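Ullitz Field Seismograph Kit: three months on my laundry shelf

So I finally caved and bought the Ullitz. My neighbour Marisol Pettigrew has had one since the shake we all felt in May, and every time I went over for tea she'd pull up her squiggles and tell me what I'd missed overnight. It was $329 with postage, which made me swallow a bit, but I'd been saving for something sillier so I wasn't too upset.

If you haven't come across it, it's a home seismograph in a box about as big as a loaf of bread. Inside there's a ground motion sensor, a little computer board, three levelling feet and a bubble level. You bolt the lot together, plug it into your router and leave it alone. The booklet says 30 minutes for assembly. It took me most of a Saturday morning, partly because the feet are fiddly and partly because I put the sensor in sideways and had to undo everything (the arrow on the casing is grey on slightly darker grey, thanks very much).

Where you put it matters far more than I expected. My first go was on the bookcase in the hall and all I recorded was the dog. Then I tried the laundry, on a bare concrete slab, and what a difference! The background noise dropped right away and on the third night I caught a magnitude 5 and a bit from way out under the sea. I was in my dressing gown shouting at a laptop. It picked up the fast little P wave first and then the bigger S wave rolling in behind it, exactly like the diagram in the booklet.

The app is where it loses marks. It's called Trutach and it looks like it was coloured in by someone who loves brown. The live trace is lovely and smooth, but going back through old days is slow, and the alerts can't tell a quake from a garbage truck. I had 52 alerts in the first week and I'd say two were real. You can turn the sensitivity down, but the setting is hidden under "Station", then "Other", and I only found it because a bloke called Mulugeta Weldu had posted the steps on the owners' forum. Bless him.

Build quality is good. The lid has a proper rubber seal, the screws are metal, and the cable is long enough to get round a door frame. The power plug runs a little warm but the booklet says that's normal and it hasn't got worse.

I did look at the Fankhauser before buying. It records up and down and both sideways directions, where the basic Ullitz only does up and down, and if you want to work out which way a wave came from you'll need that. It also costs more than double and the forum people say the setup is a slog. For watching volcano tremor and far-off quakes from a suburban laundry, one direction has kept me very happy.

My station number is 3484, if you're on the public map and want to see what my spin cycle looks like. It's the fat smudge just after 7 pm. Four stars from me -- I'd have gone to four and a half if the app let me label my own events.

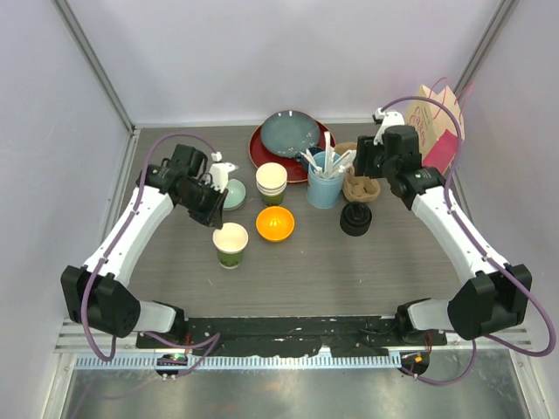 Can the Ullitz be set up in an upstairs flat?

It will run, but upper floors sway and carry footsteps, so expect a noisier trace and fewer small quakes. A ground floor slab is the best spot for it.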